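Sourdough and Grains Program: Progress Report to the Bestel Fund

Where we are

The first half of the grant period has gone better than we dared to plan for! The home baking classes filled up within days of opening, the waiting list is longer than the class list, and the Farine flour library is now lending out starter jars and grain samples every week. We are on schedule with the classes and the library, and a little behind on the printed recipe book (more on that further down).

Classes

We promised 10 evening classes over the full grant period and have already held six. Each one takes up to 20 people. The rye class was the surprise of the winter. We had put it on the calendar as a filler between two white bread evenings, and people asked for it again before they had their coats on. So we ran it again, this time with a longer section on scalding the flour, and dropped the second baguette class to make room.

Beginners still have the most trouble with timing. Our handout told them to let the dough rise until doubled, and in a cold kitchen that can take all day. We rewrote it with a small chart of room temperatures, and the questions we get by email have changed completely. Now people want to know about shaping and scoring, and those are much more fun to answer.

Flour library

Ragnarsson Mill has kept its promise of a monthly delivery of whole wheat, spelt and rye. More than 100 households have signed up to borrow or sample. Spelt goes first every time. The barley has been slow, so we are adding a flatbread recipe card to each bag to give people an easy way in.

Recipe book

The text is finished and has been test-baked twice. Layout took longer than we thought, mostly because the measurements needed to appear in both cups and grams and the tables would not fit on the page. We have settled on a wider format. Dosport will print it, and we expect copies in April.

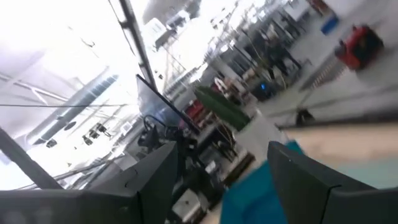
Dosport, March 26, 2024

Spending

Ingredients are slightly over budget, and the cause is butter. Room rental is under, so the two nearly cancel out. We would like to move what is left of the rental line into ingredients for the remaining four classes and ask for your approval to do so. No other changes are needed.

Next steps

Two of the remaining classes will be for parents and children together, with pretzels and soft rolls on the menu. The other two are whole grain loaves and a repeat of the beginner evening. We will send the recipe book to the fund as soon as it is printed, along with the attendance sheets and the feedback forms from all six classes held so far.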